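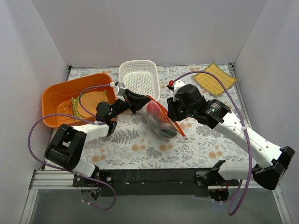 Jollstead Home Meals: Progress Report to the Pimell Fund, March

Prepared by Hortensia Lucero, program manager

The grant pays for hot lunches delivered to older residents who can't easily shop or cook. At the end of this period we had 79 people on the list, against a target of 100. Most new names came through the clinic and the two pharmacies on the main street.

Delivery
We run four routes. The north route was the weak spot in the winter, with lunches arriving after 1:30 p.m. on bad days. Guido Marras redrew it so that the farm road stops come first, and the last drop is now made before 1 p.m. Drivers still lose time at the apartment building on the hill, where the buzzer is out of order. We have written to the landlord twice.

Kitchen
Morena Ferri has moved to a menu that repeats every four weeks. It makes ordering simpler and has cut what we throw away, mainly bread and salad. The low-salt option is popular – more people ask for it than need it. The second oven was repaired in house.

Staffing
Leonardo Parisi started as relief driver and has finished his food safety training. We are still one kitchen assistant short on mornings.

Budget
Spending is in line with the plan except for fuel, which is 8 percent over. We would like to cover this from the equipment line, where the insulated boxes cost less than quoted. Please confirm that this is acceptable.

Next period
Visits to the residents at Spahić Court begin next month. Gaetano Palumbo will send the client survey results separately once the paper forms are typed up.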